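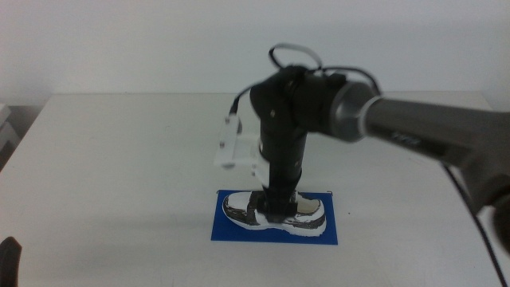
Slide 2. Good morning again, and thank you for staying after the coffee — I know the hall is chilly. Start with Vismont, the winter I took up walking to work. Four miles each way, and my knees let me know it by January.

(Pause, let them settle.)

Then the walking diary. I kept 300 entries, most of them dull, and Hường Doãn kindly read every one. Mention her tip on hills: shorter steps, slower breath.

Slide 3, the Steltska route. Ask who has walked it.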